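How to Keep the Stat Book for a High School Football Game

Page maintained for the Catterall stat crew. Revised in May by Marjorie Ellwood.

This page covers the paper play-by-play sheet, the running totals, and the halftime and final checks. It assumes you know the rules of the game and can read a down marker. It doesn't cover the scoreboard or the game clock.

Before kickoff

Get both rosters from the coaches, not from the printed program. Numbers change after the program goes to press. Write every number and last name on the inside cover of the book, home team on the left. If two players on one team share a number, ask which one plays offense and mark the other with a star.

Rule the play sheet into these columns: quarter, down, distance, ball spot, play, yards, tackler, notes. One line is one snap. Kickoffs and punts get their own line.

Keep your phone within reach but off the sheet. It is the backup clock and the way the spotter reaches you from the far end of the press box. 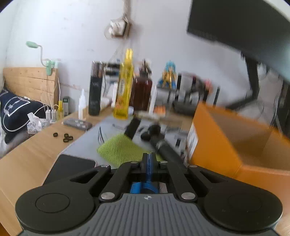 Phone face down on the desk.

Spotting the ball

All yardage comes from the ball spot, so the spot has to be right. Use the following rules.

The spot is a whole yard line. If the ball lies between two lines after a gain or a loss, record the line closer to the defense's goal. One exception: when the offense needs a first down and comes up short by less than a yard, record the line behind it, so that the next distance reads 1 and never 0.

Write the team's initial before the yard line. F20 is the Fosadside 20. Midfield takes no letter.

Do not compute yards while the play is running. Write the new spot, then subtract. On a play that crosses midfield, add the distance from each spot to the 50.

Rushing and passing

A run is any play from scrimmage that isn't a forward pass. A pitch to a back who is level with or behind the passer is a run, even if it travels across the whole backfield.

In high school scoring a sack is charged as a rush for negative yards to the quarterback. College books do the same and professional books do not. Beryl Blackburn's old sheets for Zistar used the professional method for one season, and those rushing totals can't be compared with ours.

A completed pass gets one entry for the passer and one for the receiver, with the same yards. If the receiver laterals, the passer keeps all of the yards. The first receiver gets the catch and the yards up to the lateral. The second player gets the remaining yards and no catch.

Penalties

Penalties are the main source of bad totals. Work in this order.

Wait for the referee's signal. Write the foul and the number of the player if it is given.

If the play is wiped out, draw one line through it and repeat the down on the next line. Don't erase.

If the foul happened during a run past the line of scrimmage and the penalty is marked off from the spot of the foul, the runner is credited only up to that spot. Penalty yards go in the team column.

Tackles

Use one name for a solo tackle and two for an assist. Never enter three. Estela Montecinos calls tackles for us from the upper row and will say "pile" when she can't tell. Leave the box blank and fill it in from film.

Halftime check

Reserve 6 minutes of the break. Add rushing and passing yards for each team, then walk the drives: for each one, last spot minus first spot should equal yards gained plus or minus penalties. A drive that doesn't match has a bad spot in it, usually right after a flag. Fix it before the third quarter — it gets harder to find later.

Storing the sheets

Finished sheets are numbered in the upper right corner and kept in playing order until the totals have been entered. Loose pages get mixed with scratch paper very quickly on a shared desk. Any open box without a lid will do to hold them, and a loud color such as the orange one here is easy to find among the clutter.
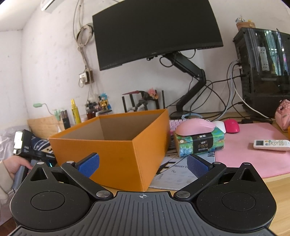 Season totals are entered from the sheets the next morning, one team at a time. Passing goes in first, then rushing, then returns. Take each sheet from the box, enter it, and place it face down in a second pile. An orange box set with one corner pointing forward, as on this desk, shows two of its sides and still leaves the inside open to reach. Initial each sheet when it is done.

Career marks are checked only when a player passes 1,000 rushing yards or 3,000 passing yards. Send those to Roland Pickering with the sheet numbers for every game counted. He compares them with the Luvar file and replies with either a confirmed total or a list of games to recheck.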